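Magazine > Features > Automation

Print this article | E-mail this article

Teaching by Hand at Jorkstead

The learning system under development at the Jorkstead institute has never been given a rule for stocking a shelf. It is given examples. A trained operator guides a pair of robot arms through a household task, the movements of every joint are stored along with the camera view, and the result joins a growing library from which the system is expected to work out its own way of doing the same job.

The project, known as Undik, began in August under the direction of Friederike Kohlhase. Its first goal is a set of 1000 complete demonstrations of shelving and sorting, recorded by 12 operators at the institute's workshop in Bodham. Each operator follows the same written procedure but is free to choose the order of the objects and the arm that handles them.

"We ask for variety within limits," Kohlhase says. "If every operator reached for the same box in the same way, the system would learn one motion and very little about boxes."

The objects are ordinary groceries. Cartons and boxes are used because they tip, slide and turn in the grip, and because their printed sides give the cameras something to follow. A tiered rack adds a further difficulty, as an arm must bring an item over a rail without disturbing what has already been placed.

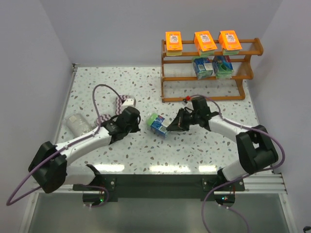 Two arms at the table, with a juice carton on its side between the grippers. Three orange boxes and two small drink cartons stand on the rack.

Before each recording, the operator sets out the objects according to a printed card. Positions are changed from one card to the next, and some cards call for items to be laid down so that the arms must deal with them in a less convenient position. The recording ends when the operator declares the task finished. It is then passed to a reviewer, who has not seen the card and must write one sentence stating what was done.

Theda Nolte oversees this review. Her staff sort the recordings into three groups: clean, recovered and rejected. The second group has become the most closely studied. It contains demonstrations in which an object was dropped or missed and the operator corrected the error without stopping.

"In the early weeks those were thrown away," Nolte says. "We now keep them and mark the moment at which the correction begins."

Operators work in periods of 21 minutes, followed by a rest. The limit was proposed by Hartmut Engelhardt, who manages the workshop, after reviewers found that movements late in a long session were shorter and more abrupt. Engelhardt also keeps a log of worn gripper fingers and replaced cables, and each entry is linked to the recordings made on that day.

The second stage of Undik will add bottles and soft packaging. Kohlhase expects the written procedure to be revised before that work begins, and the operators have been asked to submit their comments in writing.

Related features
Kleinschmidt Opens Its Test Kitchen to Engineers
Marlene Brinkmann on the Warehouse of 2050
Who Checks the Labels? A Visit With the Reviewers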